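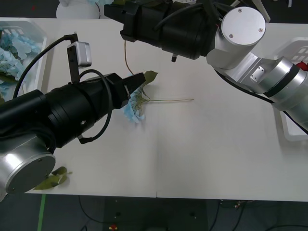 Artificial hydrangea, white table

Home & Garden > Decorating > Artificial flowers
Print this page | E-mail to a friend

Larkby
08/11/2021
A shop wants £44 for "fade-proof" silk hydrangeas for my porch. It faces south and I have my doubts. Is any of them fade-proof?

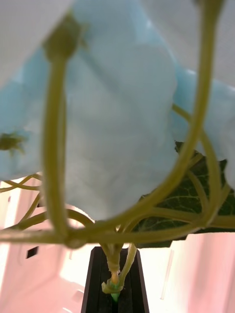 Morais
I'd never believe that word. Mine went grey by August — two summers, finished. Ask what the guarantee covers. Mine covered indoor use only, in tiny print.

Burnham
Never had a problem, just buy good ones. 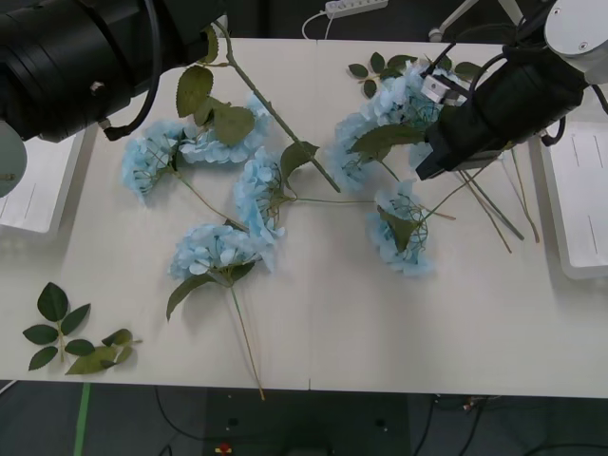
Does the spray from the craft shop help?

It slows fading a bit if you recoat it, but I wouldn't pay extra for flowers "pre-treated" with it. Try one cheap stem outside first.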